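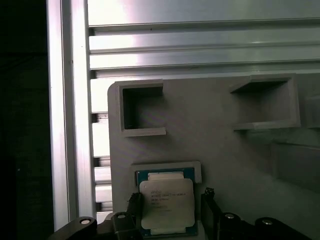
Fig. 3 – Chip pick from the wrist camera. Xeon between the two finger pads, grey plate behind.

4. Setting up the chip pick (Szűcs cell)

Read section 3 first if the arm hasn't been homed today. Allow 9 minutes for this the first time, less once you've done it.

Who can run it: anyone signed off by Serpil Başaran or Ettore Colombo. New members watch one full run before touching the pendant.

4.1 Before power

1. E-stop in. Check it's really in, it sticks.
2. Wrist strap on, clipped to the frame. The chips are scrap but we still do it properly.
3. Wipe both finger pads with a dry cloth. No alcohol, it makes the pads go shiny and they slip.
4. Check the gripper screws by hand. Loose one – tell Kianoush, don't just nip it up with whatever driver is lying about.
5. Push down on each corner of the plate. Any rocking, redo the plate bolts (section 2.4).

4.2 Loading the chip

1. Chip goes in the shallow pocket. Printed side facing out, towards the camera.
2. Hold it by the green edges only.
3. It should drop in under its own weight. If it needs pushing there's a stray bit of print in the pocket, clear it with the plastic pick.
4. Leave the deeper boxes on the plate alone. They're taught as seperate positions, see section 6.

CAUTION: fingers out of the cell before you release the e-stop. The arm can twitch when the brakes come off.

4.3 Teaching the grip

1. Release e-stop, reset, wait for the steady light.
2. Load program DRULLBERG_PICK. Not the one ending in OLD.
3. Speed to 3 per cent. Leave it there for all of 4.3.
4. Jog over the pocket with the gripper open. Camera view up on the bench screen.
5. Bring the pads down either side of the chip. Same gap left and right, by eye is fine to start with.
6. Close in small steps. Stop when both pads touch.
7. Check the screen against Fig. 3. A pad on each side of the chip, chip still square in the pocket.
8. Save as GRIP_A. Write the closing value in the log, should be near 1128. Miles off that means one pad is catching the pocket wall, so open up and go back to step 5.

Note: don't close on the top and bottom edges. Chiến tried it in December and the chip came out crooked every time.

4.4 Test lift

1. Still at 3 per cent. Raise straight up until chip is clear of the lip.
2. Hold, count to five, lower, open.
3. Chip back in flat? Do it again twice more. Not flat, re-teach.
4. Only then put the speed up, and ask first.

CAUTION: never test lift with the force limit off. If the screen says limit 0 somebody's been fiddling, set it back to 2000 and tell Thiện.

4.5 Finishing

Gripper open, arm parked, e-stop in. Chip back in its foam. Sign teh log.

Next: section 5, camera focus and lights.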